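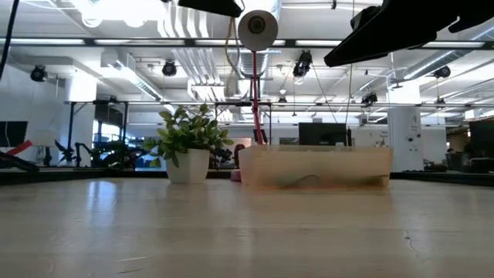

Page last changed: Friday, March 10, 2023

Huvau cordless polishing handpiece

Made by Brorance. Sold and serviced by Workon.

The Huvau is a battery-powered low-speed handpiece for polishing teeth with disposable prophy angles. It is supplied for use by dentists and hygienists in general and pediatric practices. It is not intended for drilling, cutting or finishing restorations.

The motor sits in the handle and drives a standard disposable angle through a removable nose cone. There is no hose and no connection to the chair. The handpiece pairs with a wireless foot control, which sets the speed continuously between the lower limit and the limit chosen on the handle. Without the foot control, the handpiece runs at a fixed speed from the button on the handle. Some practices prefer this for small children, where the operator often stands or changes sides during the visit.

Specifications

Maximum speed: 3,000 rpm
Speed limits selectable on handle: 7
Weight with battery and nose cone, without angle: 166 g
Direction of rotation: forward only
Battery: lithium-ion, replaceable by service only
Charging: cradle, supplied
Foot control: wireless, two AA cells (not supplied)
Sterilizable parts: nose cone and outer sleeve
Order number, complete set: 1,912 in the printed price list, entered without the comma in the online form

Speed control

The electronics hold the set speed under load. When the cup is pressed against the tooth the current rises, and if the load passes the internal limit the motor stops and the light on the handle turns amber. Release the foot control and press it again to restart. Repeated stops usually mean too much pressure or paste packed behind the cup. Change the angle before looking for a fault in the motor.

The selected limit is kept in memory when the handpiece goes to sleep. It is cleared when the battery is fully discharged, and the handpiece then starts at the lowest setting.

Cleaning and sterilization

Remove and discard the angle after each patient. Pull off the outer sleeve, unscrew the nose cone and rinse both under running water. Brush the inside of the nose cone with the brush supplied – dried paste in this part is the most common cause of noise. Dry, bag and autoclave both parts according to the instructions for use.

The motor handle must not be autoclaved or immersed. Wipe it with a surface disinfectant approved for the handle and use a new barrier sleeve for each patient.

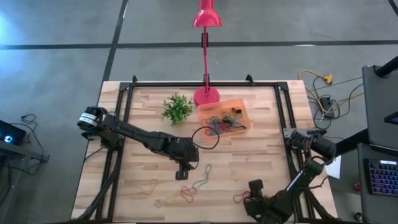

Included in the set

Motor handle with battery
Two nose cones
Two outer sleeves
Wireless foot control
Charging cradle with power supply
Cleaning brush
Printed instructions for use

Additional nose cones and sleeves can be ordered singly. A practice with one handpiece and a full day of recalls will need more than the two supplied. The Fuentealba nose cone, sold for the previous handle, has a different thread and does not fit.

Service

Returns for repair must be cleaned, disinfected and accompanied by the decontamination form. Handles sent without the form are held unopened until it arrives. Battery replacement includes a seal check and a new O-ring.

Technical questions: Gilmar Godoy
Orders and spare parts: Cyprian Jabłońska

The gray outer sleeve is out of stock until June. Sets ordered before then ship with the white sleeve.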